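Let the Kids Fold Laundry

3 min read

Every spring our robotics club at Tellby has the same argument, and I always end up on the losing side of it. The students want a contest robot, something that throws or climbs. I want them to spend a season on laundry.

I do understand the pull of a contest! I've driven the van to Stokport at five in the morning, and I've yelled myself hoarse with everyone else. But a contest robot meets the same ball on the same floor all day long, and a sweater (bless it) is never the same shape twice. A student who has worked a pair of grippers around knitwear starts to notice how much her own hands know, and she asks better questions about software afterward than I ever taught her to ask.

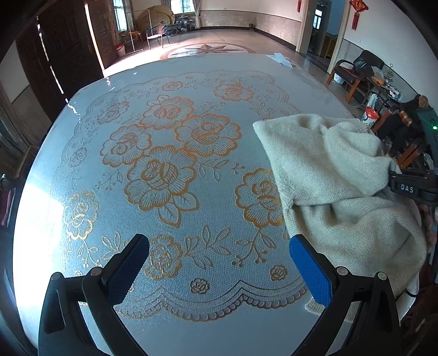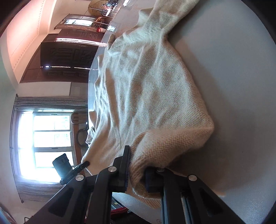 It's also cheap, and it suits the quiet kids, the ones who drift to the back when there's a trophy to chase. Pichit Rungrueang made this case to me over a very long lunch, and I've been repeating it ever since, probably too often. Give it one season. The contest will still be there next year.

Comments

Petchrat: My daughter did 18 weeks of this and now refolds everything I fold.

old_gearhead: Nice idea, but contests bring in sponsors.

Contact | © Clamora | Back to top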